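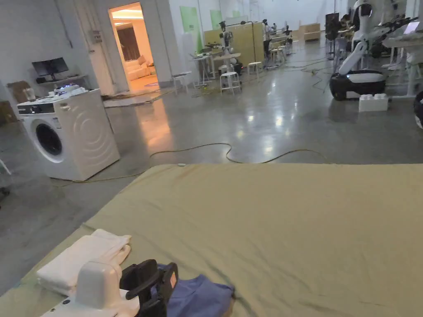 A hand-held gripper over a crumpled blue cloth, the kind of material Festlow was written for.

Festlow - planning and perception software for soft things

Anyone who has tried to get a robot arm to fold a shirt knows that the arm is seldom the hard part. A shirt has no fixed shape, it hides its own corners, and it looks different every time you drop it. We started Festlow at Julov with a pile of old towels and a great deal of patience, and it has grown into a full package that takes you from a recorded demonstration to a motion plan your own arm can run.

You bring in recordings made with hand-held grippers, and Festlow lines up the video with the finger opening and the path of the wrist. It then marks the moments that matter: the first touch, the pinch, the lift, the letting go. You can drag any of those marks along the timeline if you disagree with it (we still do, now and then, mostly with socks). From there the planner works out a reach that suits your arm's joints and keeps clear of whatever else is nearby.

The cloth tracker, which we call Skustness after a word Yuzuki Tsuchiya made up on a long train ride, is the piece we're proudest of. It follows edges and folds as the fabric moves, and when it loses a corner it tells you so and lowers its confidence score - we'd much sooner have it own up than guess. Yuzuki wrote the first version and still reads every bug report that comes in about it, so please do send yours!

What comes in the box, so to speak:

Festlow desktop, with the timeline editor and planner
Skustness cloth tracker, as a plug-in or on its own
A starter library of more than 3,000 labeled folds
Arnardóttir, our playback tool, for checking a plan on screen before an arm ever moves
Licenses for 2 workstations

The planner refreshes its path every 200 milliseconds while the arm is running, and you can slow that down in the settings if your computer is an older one. Two-handed recordings are supported as well, with each hand kept on its own track and a shared clock between them.

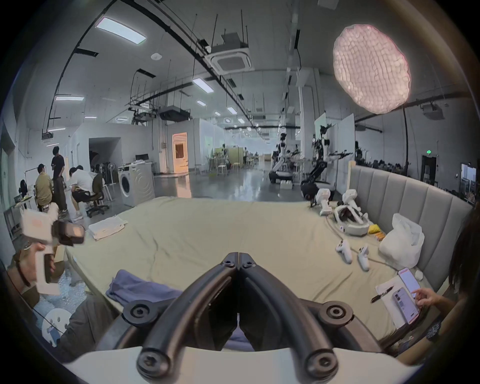
Can I use Festlow with recordings I made before I bought it?
Older recordings will import fine as long as the video and the gripper data both carry time stamps. If the clocks have drifted apart, the import window has a slider for nudging one against the other until the finger closings match up.

The next release is due on 12th September and adds a gentler grip profile for thin knits, along with undo in the marker view, which so many of you have asked for. Anyone with a current license gets it free of charge. If you're still deciding, write to us and tell us what you're hoping to fold, and we'll gladly run a short sample of your own recordings through the planner and send back the result.

Julov - Contact sales and support - Copyright Julov, all rights reserved - Back to top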